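Subject: Re: [zitbridge-users] Hyphenation of old place names in the index
From: Edeltraud Prantl
Date: Dec 29, 2022

On the list someone wrote:

> I am setting a parish history for Tidanberg and the place index is giving me
> trouble. There are 244 entries. Many of them are old spellings, and Zitbridge
> breaks them in the wrong spot when the column gets narrow. I have tried
> turning hyphenation off for the whole index, but then the right edge is so
> ragged that it looks like a mistake. Is there a way to give it a list of
> allowed breaks? Also, should the old spelling and the modern one each get
> their own entry, or should one point to the other?
>
> The book is two columns now. I could go to three but I would rather not.

Yes, you can give it a list. Put a plain text file next to the project file and name it in the index settings under "Exceptions". One word per line, with a hyphen where a break is allowed. A word with no hyphen in it will never be broken. Save it as UTF-8 or the umlauts will be skipped without a warning. I lost an evening to that with Stöckli, which appears as a farm name all through the book I was working on.

Two things the manual leaves out. The exceptions file is case sensitive, so a place name that also turns up in lower case as part of a longer word needs a second line. And the file is read only when the project is opened. If you edit it while the project is open, nothing changes until you close and reopen.

You do not need to list all the entries. Run the index once with normal hyphenation, print it, and mark the bad breaks with a pencil. In my last job there were 26 of them, and most were compound names where the break fell one letter too early. The rest of the names were fine as they came.
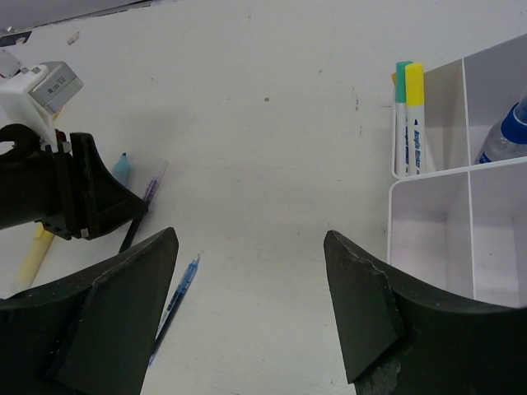
On the old and modern spellings, I would choose one form as the main entry and give page numbers only there. The other form gets a "see" line. If you put page numbers under both, they will drift apart the first time you fix something late in the proofs, and a reader who compares them will not know which to trust.

Which form should be the main one depends on who will use the book. For a parish history I take the modern spelling, as people look up the name they see on the road sign. The exception is a place that no longer exists. Zosent was like that for me: it was absorbed into the next village and has no modern name of its own, so the old spelling stayed as the main entry with the present village in brackets after it.

If an old spelling would fall directly above or below the modern one in the alphabet, leave the "see" line out and put the old form in brackets after the main entry. It saves a line and nobody has to look anywhere.

About the ragged edge. I set indexes ragged right on purpose, with hyphenation on but limited. The setting is "Minimum before break", and for an index I raise it to four letters. The default is lower and gives you stubs at the end of the line. Turn-over lines should be indented further than the subentries, or the two get mixed up at the top of a column.

I would stay with two columns. Three will bring back every bad break you have just fixed, and page number strings start wrapping after the second or third number. If you are short of pages, take half a point off the type size first and look at the leading after that.

One more point, for the sort order. Check that umlauts are sorted the way your readers expect. Zitbridge offers both the dictionary order and the phone book order, and the choice is stored per index, so a place index and a name index in the same book can end up different. Mine did, and it was the printer who caught it.

I can send my own exceptions file off list if it helps. Some of the names will be the same in your area. I will be away for the first part of January and will answer after that.

Edeltraud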